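**Student project report: releasing a single for a local band**
Jaqueline Lozano and Cyrill Moser, supervised by Rhiannon Wynne
Aug 20, 2018

For our project we followed Merwood, a four-piece band from Tronisville, during the release of their second single "Teltel". We wanted to learn how a band without a record company can get its song played on the radio, and if this brings people to the concerts.

The band recorded the song in two days at the home studio of Arturo Ferri, who also plays the bass. We were present on the second day, when only the vocals and one guitar part were missing. The final mix is 13 seconds shorter than the first one, as the singer Clotilde Renaud found the ending too slow. We agreed with her, but the drummer still prefers the long version. 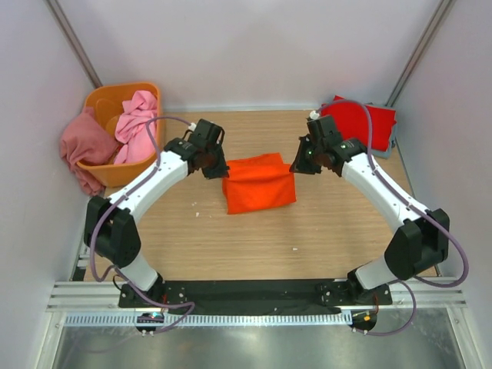
## Sending the song to radio stations

We prepared a list of 30 stations, mostly college and community radio. Every station received a short email with one link, one photo of the band and three sentences about the song. In the first version of the email we had attached the audio file, and many of these messages came back because the file was too big. This cost us almost a week.

The answers came slowly. Some stations asked for a version without the swear word in the second verse, which we did not have. Arturo made it in one evening – he turned the word backwards, and the band now likes it better this way. After that, the evening show on Moodley Community Radio played the song on two nights and invited Clotilde for a short interview by telephone.

## Streams and concert

In the first month the song reached 3000 streams. The band had hoped for more, but their first single needed a full year for the same number. Most of the new listeners came in the days after the interview. We can not prove that the radio was the reason, because the band also posted the video in the same week.

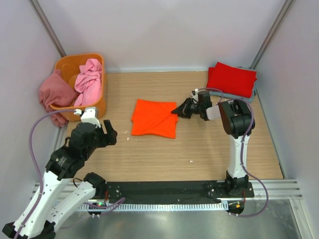

*Photo: Cyrill Moser*

The release concert took place in the back room of a café. The room was full, but many guests were friends of the band, so it is difficult to say how many came because of the radio. We had planned to ask this at the door with a small paper form. In practice the line was too long and we stopped after the first guests.

## What we would change

We would write to the stations at least four weeks earlier and have the clean version ready from the beginning. The form at the door should be replaced by one spoken question. Rhiannon also advised us to keep a diary of every post and every broadcast, with the hour, so that the streams can be compared later.

The band plans a third single for November. Cyrill will continue to help with the emails.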